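Progress report to the Trolham Fund, period ending March
Cestance desktop refresh project

Dear friends at the Fund,

First of all, thank you again for your patience over the winter. I know the last report was a thin one, and I promised you a fuller account this time, so please forgive me if I go on a bit.

You will remember that the grant was given so that we could move our older office computers off the operating system they shipped with and onto one that still gets security updates. We started with 18 machines at the Clegg Street site, and I'm very happy to say that all 18 are now running the new system and back on people's desks. Three of them needed more memory first, and one needed a new drive, which we had on the shelf from an earlier repair.

The part that ate up our time was the printing. The old label program would not install on the new system at all, and the company that made it stopped answering mail years ago. We tried it in compatibility mode, we tried it in a virtual machine (which worked but was so slow that the front desk begged us to stop!), and in the end we moved everyone over to Fimen, which reads the old label files once they have been saved out as plain text. Out of 2,000 saved labels, 1,254 have been brought across so far. The rest are mostly duplicates or belong to programs we no longer run, and we are going through them bit by bit with the people who made them.

On backups, we now have a nightly copy going to the storage box in the back office and a second copy going off site. I restored a whole folder from the off-site copy as a test, and it came back complete, though it took most of a morning. I would like to find out whether our upload line is the slow part before we add the Clegg Street mail archives to it.

Spending is within the budget you approved. We put less into new parts than we planned and more into training hours, and I hope you'll agree that was money well used. Folks were nervous about the new start menu, bless them, and a quiet hour with someone sitting next to them did more good than the printed guide.

Still to do before the next report: finish the labels, retire the old file server, and write down the admin steps properly so they don't live only in my head.
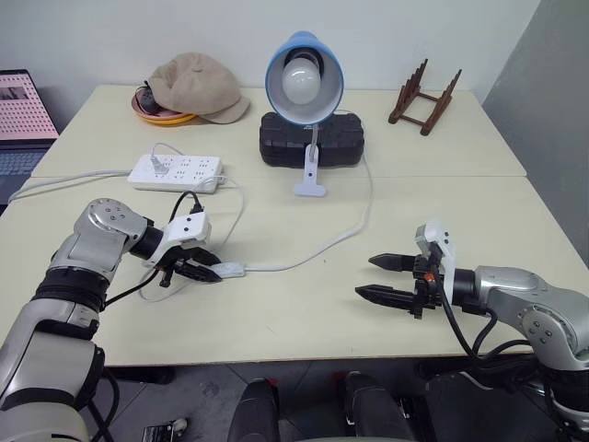 The file server is the one I'd ask you to bear with us on. It still holds the shared calendar, and I want that moved and working for a full month before we switch anything off.

With warm thanks,
The project coordinator, Cestance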